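Club Guides > Match Day > Rirwood Stats Tracker > Section 4: Setting Up Your First Match

4. Setting up your first match

Okay, you've got the tablet charged and the Rirwood app installed (if you haven't, go back to Section 2, I'll wait). I've kept stats for the Cirnberg under-16 side for a few seasons now, first on paper and then on this thing, and I wrote this section the way I wish somebody had walked me through it. Give yourself 15 minutes before kickoff the first time. After that you'll do it while the teams are still stretching.

1. Open the app and tap New Match. Don't tap Quick Match! Quick Match skips the roster, and then every goal gets logged to "Unknown Player," and you'll spend your evening fixing it.

2. Pick your team from the list. If it's grayed out, you're still signed in as a viewer. Sign out, sign in again with the scorer code your league gave you (ours is 603, yours will be different), and it should come back.

3. Type in the opponent. The app tries to finish the name for you, and it loves to suggest Orozco Athletic when you want Orozco Park. Check it twice. They're two separate clubs and the league table treats them that way.

4. Set the half length. The default is 45 minutes, so change it now if you're doing youth games.

CAUTION: You can't change the half length once the clock is running. The only way out is to end the match and start over, and any events you've already logged go with it.

5. Mark your starters. Tap a player once for starter and twice for bench, or hold your finger down for unavailable. When you've got a full lineup the bar at the top turns green. If it stays yellow, nine times out of ten you forgot the goalkeeper (I still do this).

6. Check the shirt numbers against what the kids are wearing. Somebody always grabs the wrong jersey. Tap the number to fix it for this match only, and the season roster stays how it was.

Note: Substitutes don't get credit for an appearance until you log them coming on. Dressing for the match doesn't count, and neither does warming up on the sideline.

Now for the part that trips up most new scorers, and that's assists. The app asks "Assist?" after every goal and gives you 10 seconds to answer before it saves the goal as unassisted. That feels like plenty until there's a pileup at the far post and three parents are yelling three different names at you.

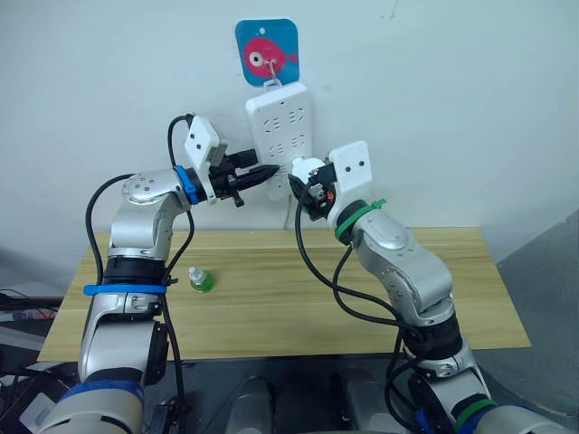

Bumeck wrote in to say that 10 seconds was hopeless at their ground, where the scorer sits way down by the corner flag, and that they let the box time out on purpose and add every assist at halftime from a notepad. I tried it for a month and I like it! You lose the nice live feed for the folks at home, but the numbers come out a lot cleaner.

If you want to do it that way:

7. Go to Match Settings, then Prompts, and switch "Ask for assist" to Off.

8. Log goals as usual. Each one shows up with a little hollow circle next to it, meaning no assist has been entered.

9. At halftime, tap each hollow circle and choose the player, or choose None. Do the same again after the final whistle.

CAUTION: Do step 9 before you tap Submit. After you submit, only the league office can edit the match, and in my experience that takes a while.

10. Tap Save Setup. You'll see the lineup screen with the clock at zero, and you're ready for kickoff.

Note: The app holds roughly 200 events per match when you're offline. I've never hit the limit in a regular game, but a long tournament final with every throw-in logged could get there. Turn off throw-ins under Event Types if your field has bad signal.

For shots, saves, and cards, go on to Section 5.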